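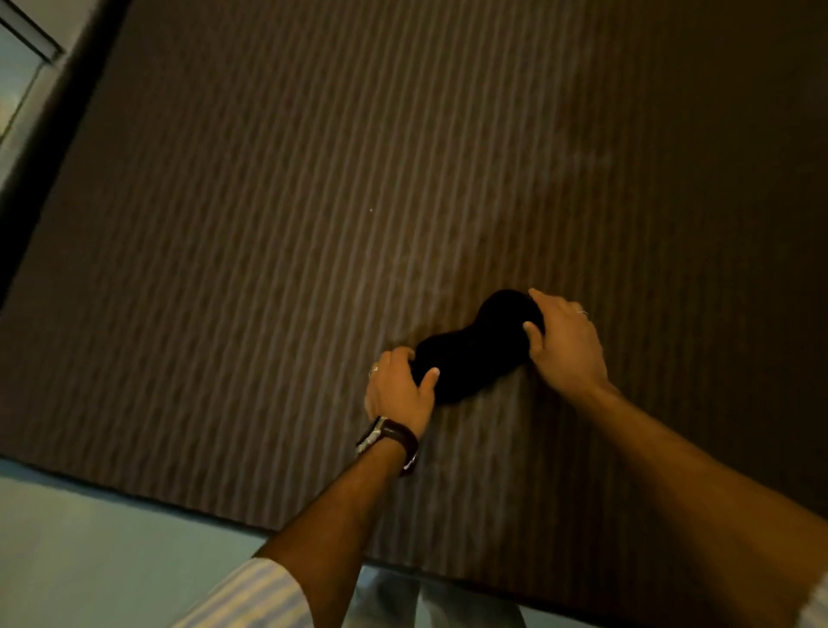

4.2 Small cloth goods and where they end up

Earlier work on domestic tidying has tended to favour the big jobs: the wardrobe, the garage, the cupboard under the stairs. Liu treats the folding of small items as a footnote to the folding of shirts, and Pesard leaves it out altogether, perhaps having better things to do. Our diaries suggest that this is a pity. Of the 139 entries collected in Trirnau, a good many concern objects no larger than a hand, and these entries are by some distance the crossest.

We use "small cloth goods" for anything soft that can be folded on a spare patch of desk or floor and then lost. The class takes in socks, handkerchiefs, cleaning cloths and face masks. Its members share a talent for looking alike once folded, above all when they are black. Several diarists kept a separate place for each kind and still reported opening the wrong one.

Fig. 3. Clear container holding a folded black face mask, with its pink lid alongside on a wooden tabletop.

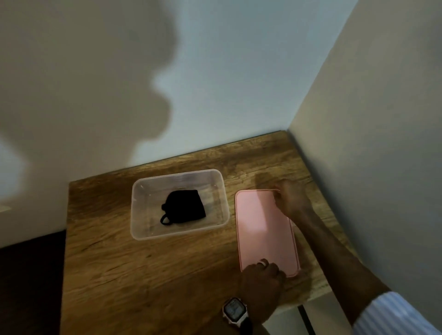
The food container turned up in the diaries far more often than we had planned for, and our coding scheme had to be redrawn in October to make room for it. Mener's account of household storage supposes that a container is bought for a purpose and keeps it. Our diarists would find this touching. A box came into the house for leftovers, spent a while holding buttons or batteries, and was then promoted to masks on the grounds that it was clean, see-through and had somehow kept its lid. The last of these counted for most. Boxes without lids were kept too, in nearly every home, but no one could say what for.

Folding itself was brief and rarely discussed. Diarists folded on whatever was nearest, carpet included, and two of them folded the same item again after putting it away, unhappy with the first attempt. Ulises Urrego, who coded these entries, proposed a category called "fussing". We have kept it – under the name "repeat handling" – for the sake of the reviewers. 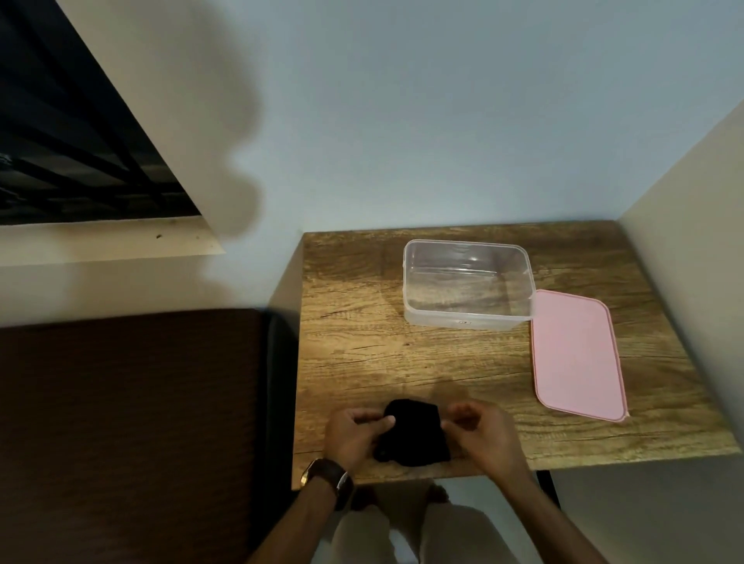

Does a lidded box keep small cloth goods tidier than an open drawer? In our diaries it did, mostly by being too small to take anything else. Drawers filled up with string and old receipts within 8 weeks, while the boxes still held what had been put in them, give or take a sock.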